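4. Sorting and Storage of Mixed Small Goods

4.1 Setting and materials

The second part of the study concerned the storage of small household goods that arrive without packaging and do not belong to any single category. Such goods are common in reuse centers, school supply rooms and donation points, where they are often put together in one container until time is found to sort them. Earlier work on storage has mostly dealt with goods of one kind, such as books or clothing, for which a shelf or a rail is an obvious choice. Mixed small goods have received less attention, and the advice given to staff is usually limited to a general instruction to keep them tidy.

Observations were made at two sites, the Kindolbridge reuse center and the Flekcombe supply room. Both sites had used open metal bins for several years before the study began. The bins at Kindolbridge stood on a low bench at waist height, and those at Flekcombe were kept on the floor beneath a counter. Staff at both sites continued their normal duties during the observation period and received no instruction on how the bins should be filled. The study set contained 61 items, of which 58 were present for the full period. The remaining items were withdrawn when their caps or lids no longer closed properly.

Items were assigned to one of four groups: toys, office supplies, bottles and tubes, and kitchen goods. Assignment was based on the ordinary use of the item and took no account of its material. A plastic toy and a plastic bottle were therefore placed in different groups even when they were similar in size and weight. This choice followed the Drillwood storage guide, the document in daily use at both sites, and allowed the results to be compared with the existing written procedure. Figure 2 shows goods from the study set in a metal bin before sorting.
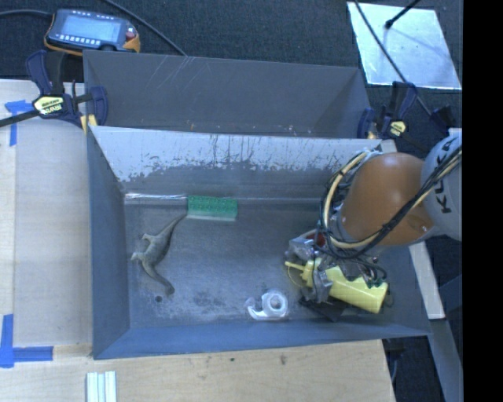 Figure 2. Mixed goods in an open metal bin.

The condition of a bin affects how easily its contents can be found and removed. Staff at Flekcombe reported that small dark items were the most difficult to locate, particularly near the corners and along the seams. Color played a large part in these reports. The green building brick and the yellow squeeze bottle in Figure 2 stand out from the scuffed grey floor, while the grey-brown dinosaur is closer to it in tone. Clear items formed a separate case. The tape dispenser and its roll are both see-through to some degree, and stains on the floor beneath such an item may be taken for part of it. For this reason the revised procedure asks staff to remove clear items first, before the brighter items are taken out and the remaining contents are moved about.

4.2 Placement of items

Placement was recorded at the start and end of each working period. Three features were noted for each item: whether it touched a wall, whether it touched another item, and whether it lay on its side. No attempt was made to record the exact distance between items, as the staff who used the bins did not consider distance when putting goods away.

Long items and items with narrow ends were found to need more floor space than their weight would suggest. Bottles with spouts were a particular difficulty at both sites. When placed upright they were easily knocked over by the next item put in, and when laid flat they tended to roll toward the lowest part of the floor. Staff at Kindolbridge dealt with this by keeping bottles in an inner tray. The Flekcombe staff preferred to lay them against a wall, with the spout facing inward so that it would not be bent.

Building bricks and other items with flat sides remained where they were put and could be stacked if required. They were also the items most often left behind when a bin was emptied in haste, especially when they had come to rest against a wall.

4.3 Changes to the written procedure

A revised procedure was introduced at both sites in July. Under this procedure, mixed goods may be held in an open bin for no longer than 2 working days, after which they must be sorted into the four groups. Each group is given its own bin, and the bins are placed side by side in a fixed order. Worn bins may remain in use, provided that the floor is clean and has no sharp edges.

The revised procedure also sets a limit of 17 items for each mixed bin. The limit was chosen after discussion with staff and reflects the number that could be laid on the floor of the smaller Flekcombe bins in a single layer. Stacking is permitted only after sorting. Sites with deeper bins have asked whether a higher limit might be allowed, and this question is taken up in Section 5 together with the Talukder labeling scheme, under which the group name is written on the outer wall of each bin.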